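Objects at the Table: Selections from the Grekari Study Room

The Grekari Study Room keeps a small collection of everyday tableware, building blocks and play pieces for use by visiting classes and members of the public. The items are not rare. They were chosen for clear color, simple outline and the ease with which they can be handled, compared and put back. The selection presented on this page was prepared by Mortimer Kasprzak, with notes by Amos Ridgeway, and accompanies the March display on the second floor.

Visitors may request any item at the desk. Sessions last 60 minutes, and up to 9 persons may be seated at one time.

Plates and Shallow Dishes

The plates in the collection are used chiefly as grounds, on which smaller pieces are set out and studied for color and proportion. Strong single colors are preferred to patterned ware. Most were transferred from the former Baptiste teaching store, and a smaller number came with the Stinda gift. 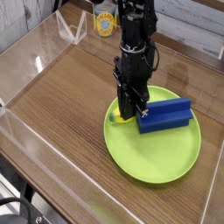 Lime-green plate with raised rim, holding a royal-blue stepped block and a small yellow piece. The block is formed of two rectangular tiers, the narrower above the wider, and lies toward the right side of the plate. Wooden tabletop.

Stepped and Tiered Blocks

Blocks of this class are used in the introductory course on form. Students draw each piece first from the side and then from above, and the two drawings are pinned together for discussion. Tiered pieces are stored by color in the Zokholm cabinet, with the wider part facing down.

Notes for Visiting Groups

Groups are asked to reserve at least 2 weeks in advance. Pencils only are permitted at the tables. Pieces should be returned to the plate or tray on which they were issued, and any chipped or missing item should be reported at the desk before departure. Prints from this gallery may be ordered for classroom use. Requests should give the section heading and the size required.

Contact the Study Room | Copyright Grekari Study Room. All rights reserved. | Back to top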